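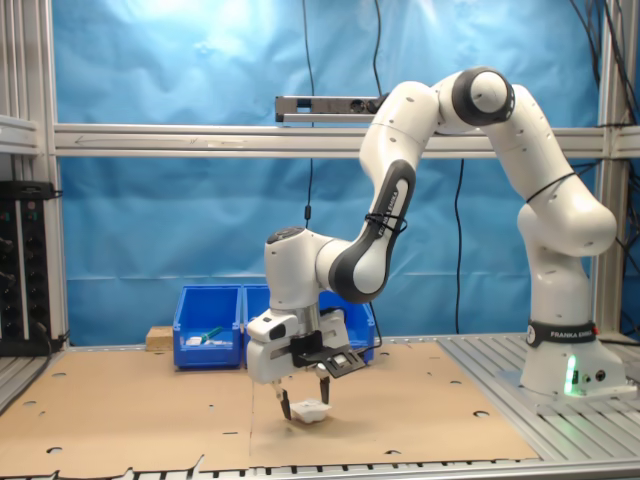

Nov 15, 2022 -- bench with the cardboard, sorting of small parts

Today I wanted to finish the question of the table surface, because we speak about it since April and every person has a different opinion. Now the cardboard covers most of the table. It is two sheets of the tan type with the round punched holes, and they meet near the middle, so there is a seam from front to back. The front edge I did not trim yet. It is irregular and I do not like it, but a straight cut needs the long ruler, and the long ruler is in the Stutari room.

Notes on cardboard against the rubber mat:
The mat (Nisteo, 3 mm) was nice for the hands but it smelled, and small pieces stuck to it when the room was warm. Cardboard has no smell. It makes less noise when something falls. When it becomes dirty we throw it away and take another one, we have 24 sheets left from the Plisance delivery.
The bad point is the holes. A small screw goes in a hole and then it lives under the sheet. I lifted the left sheet at lunch and found two washers and a dead coin cell. Please look under there before you order new washers.
The seam should be taped from below, not from above. I tried it from above last week and the tape made a step, very thin, but the flat pieces turned when I pushed them over it.

Bins

Two blue plastic bins at the back, side by side. I propose this rule and I will write it also on the door:
left bin -- small white pieces which are not checked yet
right bin -- checked pieces only
Do not put tools in the bins. The green and white thing in the left one, near the front lip, should go back to the drawer. I say this with friendship.

The small light wooden block stays to the left of the left bin. I know it looks like rubbish. I use it as a stop when I push the bins back, so they come always to the same place. If it disappears I have to measure again, and it takes me half of the morning.

Counting

Gallardo's list says 300 white pieces. I counted 168 checked this morning before I started to move things, and 13 rejected, which are in the paper envelope with my name. The remaining ones I have not counted, I only trust the list. Reasons for reject: mostly a rough corner, a few with a mark on the bottom. One had a crack but I think I did it myself with the tweezers.

Paraskevi Pappas asked if the rough corner is really a reason to reject. Her argument is that the corner is hidden after assembly. I agree for the two back corners, I do not agree for the front ones. We did not decide. Until then I keep the envelope closed and do not mix.

Things I tried with the height
With the cardboard the surface is a bit higher than the bare table. I measured with the caliper in four places: 4.1, 4.0, 4.3, 4.1 mm. The 4.3 is close to the seam, probably the sheets are not completely flat there. I put a heavy book on it during nearly two hours and measured again, 4.2. So the book helps a little, or my hand is not steady. I will leave the book overnight and see.

To do
- fetch the long ruler, trim the front edge, leave a finger of space before the metal rail
- tape the seam from below
- label for both bins, big letters
- ask about the front corners
- count the unchecked pieces and compare with the list

Also the vacuum cleaner bag is full. I emptied it by hand one time already and will not do it a second time -- new bags are in the cupboard behind the solvent, second shelf.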